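From: Berenice Gallegos
To: Fulloria toy sorting list
Date: March 17, 2025
Subject: Re: Bins for the plush toys

Cirilo Robles wrote:

> Are we keeping the blue bins with the orange handles, or going back to cardboard boxes? I have 60 toys bagged up at Cimwood and would like to bring them over.

Keep the blue bins. The boxes we used in November sagged when we stacked them, and the bins are easier to carry. Please put plush in the bins and leave board games on the shelf.

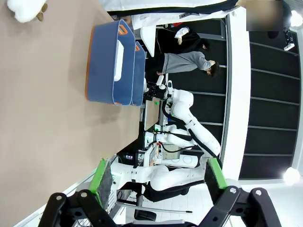
White and light-colored toys should go in last so they stay clean. Anything with a loose eye or an open seam goes in the mending bag, which Han is taking home this week. Don't fill past the handle openings or you won't get your fingers in.

Cirilo, you can bring your 60 any time after lunch. Park on the Jodico side, the front lot is being repaved. I still need 2 rolls of labels if anyone has spares.

Berenice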